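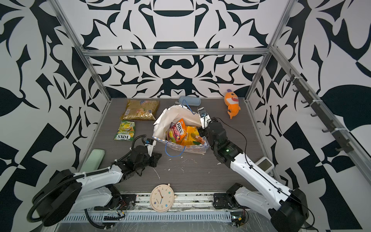
Two Grippers on One Table: Comparison for Bag Unpacking and Packing

Student project report
Author: Kenji Mercado
Submitted 6 Jan 2019

1. Introduction

In this project I compared two sets of gripper fingers on a station with two arms. The task was to take snack packages out of a paper shopping bag and to put them back. I chose this task because a paper bag gives way when it is touched, and candy bags also change their shape in the fingers. In our earlier course exercises we only gripped hard blocks, so I had little experience with soft things before November.

The question of the report is simple. Which fingers are better for soft packages, and does the answer stay the same when the package is inside the bag and when it is lying on the table?

2. The station

The two arms stand at the front corners of the table and reach inward. Each has a two-finger gripper. The table is enclosed by white walls with a large black pattern, fixed on an aluminum structure. The pattern was already there when I began, and I did not change it, so that my results can be compared with the results of the group before me.

The right arm has a small camera at the wrist. I used it for the work inside the bag, where the fixed camera cannot see well. The left arm took the items that lie flat on the table. Both arms were driven by the same controller program, called Flustuto in our laboratory. I wrote only the part which selects the next item and the part which closes the fingers slowly.

3. The fingers

The first set is named Baltov. These fingers are stiff and have a flat inner side. The second set is named Begay. They are a little longer and the tip can bend inward. Both sets were printed by a former student and are mounted with the same screws, therefore changing from one to the other takes only a few minutes. After each change I repeated the zero position of the gripper. On the first day I forgot this one time, and I threw away the results from that series.

4. The items

I wanted items of different size and stiffness. The list is as follows:

Fox's Fruits, red bag, placed in the opening of the shopping bag
an orange-yellow snack pack, also in the shopping bag
Fox's Spongies, green bag, flat on the table
a large golden-yellow snack bag, flat on the table
a pale green glasses case
a light blue pencil case, behind the shopping bag
an orange plush shark

The two cases and the shark were added to see if the program selects a wrong item. They were not counted in the grip results. The shark was a good test of the color selection, as its orange is near to the color of one of the snack packs.

5. Procedure

One trial is one attempt to lift one package, hold it for 4 seconds and lay it down at the marked place. I made 20 trials for each package with each set of fingers. The trial is a success if the package is held for the full time and the shopping bag is still standing at the end. A package which slips but does not fall was written down as a success with a remark.

The closing speed was the same in all trials. Between the trials I put the package back by hand. I tried to put it always in the same way, but with soft packages this is not fully possible, and some of the difference in the results may come from me.

Together with the practice runs and the series I threw away, the log has 305 entries.

6. Results

On the table, the Begay fingers were clearly better. The bent tip goes under the edge of a flat bag, and then the bag is lifted without much pressure. The Baltov fingers often pushed the large golden-yellow bag away before they closed. When I lowered the arm by 2 millimeters this was improved, but then the tips rubbed on the table and the arm stopped several times with a force warning.

In the shopping bag the result was the opposite. The longer Begay fingers touched the paper side of the bag while they were opening, and in the worst trials the bag was tipped over. The Baltov fingers need less space and go straight down between the packages. They failed mostly when two packages were lying close together and both were gripped at the same time.

The wrist camera helped very much for finding the edge of a package. Its weak point is the last part of the movement, when the package is so near that it fills almost the whole view. For this part I stopped using the camera and let the arm go down on a straight line.

7. Remarks for the next group

The cable of the wrist camera needs a free loop. If it is fixed too tight, it pulls when the wrist turns, and the gripper arrives beside the target.

Please clean the tabletop before each series. Small scraps collect there, and the color selection sometimes took a white scrap for the corner of a package.

I could not test the Cavex fingers, which have a soft rubber layer, because one of the pair was broken. I would test these first inside the bag, with the opening width limited in the program. The program files and the log are in the folder of the course, and the finger sets are in the drawer under the controller.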